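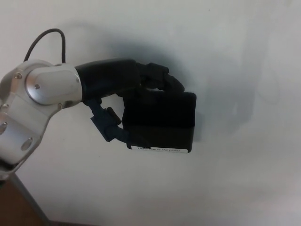 On Tuesday, October 26, 2021, Thoa Đào wrote:
> We've had the Gralteck people round to look at the party wall and I have to say I was impressed. They put the meter on it in 13 places and it was red nearly all the way up to the dado. They say it's rising damp and that a Pesari injection course would sort it, with a guarantee. We're inclined to go ahead before the winter. Has anyone on the list had theirs done, and were you happy? The quote includes taking off the plaster to a metre and putting back a waterproof one.

Thoa, please don't sign anything yet.

I've had that meter on my own wall. It has two pins and it measures how easily a current gets from one to the other. In timber that tells you something. In a brick wall with 150 years of coal smoke and salts in it, the thing goes red if you so much as walk into the room. I've had it go red on foil-backed wallpaper, and on a lump of coke from the cellar that had been sitting on a radiator. So thirteen red readings tell me that your wall conducts electricity in thirteen places. Did they take a sample, drill out some dust and weigh it, dry it and weigh it again? If the visit took less than an hour I think I can guess.

I'd also ask who pays the person who came. The survey was free, I take it. Mine was, and it found £4,000 worth of work. The independent one cost me money and found a blocked gully and a flower bed banked up over the air brick. I dug the bed out on a Saturday with a borrowed spade, and the wall has been getting slowly better ever since. Voicu's report ran to four pages, and I'm happy to send it to anyone who wants it (off list, please, the attachment limit is still broken).

As for the guarantee, read the exclusions before you take any comfort from it. The one I was offered left out condensation, penetrating damp, leaking pipes, high ground levels and "any failure of others to maintain the property". Work out what's left. It also fell away if the plaster was disturbed, so a picture hook would probably have done it.

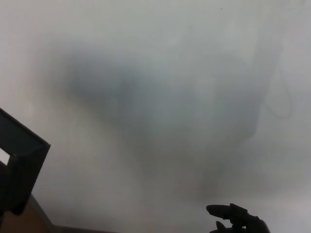
Then there's the pattern of the thing, which hardly anyone bothers to look at. Water coming up from the ground in a solid wall tends to leave a tide mark, low down and fairly level, often with a crust of salts along the top. What I see in most of the Rolton terraces is closer to the big grey blur in the second picture, darkest through the middle, thinning out to almost nothing and with hardly an edge you could put a pencil to. A patch like that on a chimney breast wants somebody to look up the flue and at the flashing. Behind a wardrobe it wants the wardrobe moved. I wouldn't swear to either from my desk — but I wouldn't drill holes on the strength of it.

The waterproof plaster bothers me more than the injection. Cement render on soft brick will look lovely in December and for a few years after, and the damp will still be there behind it. Number 77 had it done under the previous people and when it came off the brick faces came with it.

If you want to spend something, I'd do the gutters first, in the rain, with an umbrella. Check the ground level on both sides, and do ask next door, given that it's a party wall and they may have had a slow leak under the sink since the spring. Leave the wall alone for 10 weeks after that and get it properly tested if you're still worried.

I know there are people here who swear by their injections. I'd like to hear from one who didn't have the gutters done and the plaster replaced in the same fortnight.

Happy to come and look, Thursdays are best.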